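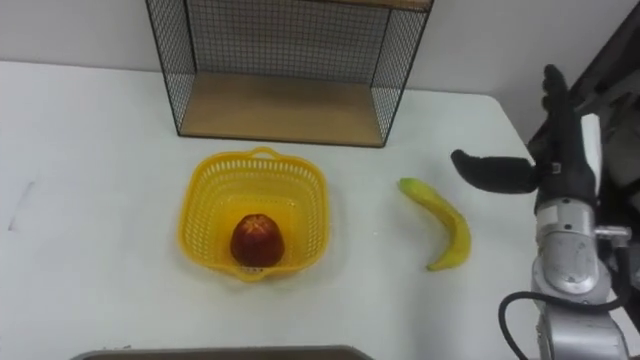

Which side of the creek was the Fasholm creamery on?

pinetar_dave
My grandmother always said the creamery was on the west bank of the creek, right below the Ginddale road bridge. The county booklet puts it on the east bank, next to the grain siding. I walked both sides in December when the brush was down and found a line of cut stone on the west bank, maybe a wall footing. Does anyone have a map or a photo that would settle it?

mill_pond
East bank. The railroad was on the east bank and they shipped butter by rail. They would not have hauled it across the creek to load it.

pinetar_dave
They hauled everything else across. The Ostrowski farm was on the west side and so were most of the dairy herds. My grandmother delivered cream there as a girl and said they never had to cross the bridge.

C. Krishnan
There were two buildings. The first one burned and the co-op rebuilt on the other bank. I went through the Wellilura paper on microfilm for a different project and took notes on this as I went. The fire notice says the loss was 40 tubs of butter and the boiler. It does not say which bank, but the rebuilding notice a few months later says the new site "adjoins the track." So the later one is east, and the stone on the west side could be the earlier one. 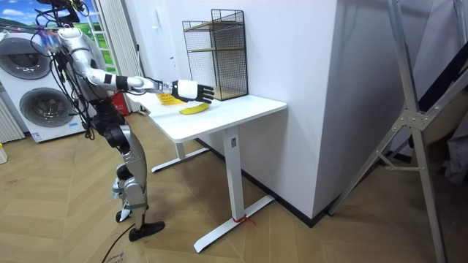

Re: Which side of the creek was the Fasholm creamery on?

mill_pond
I have never seen anything about a fire. Which year? The plat map I have shows one creamery, on the east side, and a blank lot across from it.

C. Krishnan
The reel label was worn and I only wrote down page numbers, so I need to go back for the year. The plat map would have been drawn after the rebuild if I have the order right. A blank lot fits.

oldsection14
Section 14 is my family's old ground, just north of there. The stone on the west bank is from the ice house. My dad called it that and there was still sawdust in the dirt when we dug fence posts. I can't say if a creamery stood by it.

pinetar_dave
A creamery would need ice, so I'd take the ice house as a point for my side.

mill_pond
Or the ice house was for the railroad. They iced cars at Wellilura and could have cut the ice at Fasholm. I'm not saying your grandmother was wrong, but she was remembering it 60-odd years later.

pinetar_dave
She was clear on it. She could name the man who ran the separator. 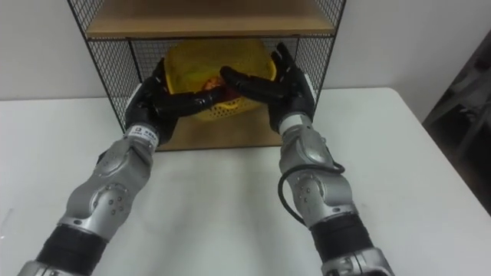

Re: Re: Which side of the creek was the Fasholm creamery on?

oldsection14
The bridge was moved too. The county replaced it around 2000 and the new one is upstream of the old crossing. If you measured from the new bridge you are looking in the wrong spot.

pinetar_dave
I did measure from the new bridge. How far upstream?

oldsection14
Far enough that the old abutment is in the willows. You can get to it from the gravel pullout. Wear boots.

C. Krishnan
I can get back to the reels next month and will post the page with the fire notice. If anybody has a tax roll for the Ostrowski place, please check whether the co-op leased a corner of it.

mill_pond
I'll look. I still say east.

Comments (3)

ginddale_gal: We have a butter crock marked FASHOLM CO-OP in the basement. No date on it.

rtw: Try the insurance maps. They covered Wellilura and I think one sheet ran out to Fasholm.

Cempaka Krishnan: Thanks, rtw. Do you remember which library had them?

Contact the moderators | Copyright Ginddale Area History Board | Back to top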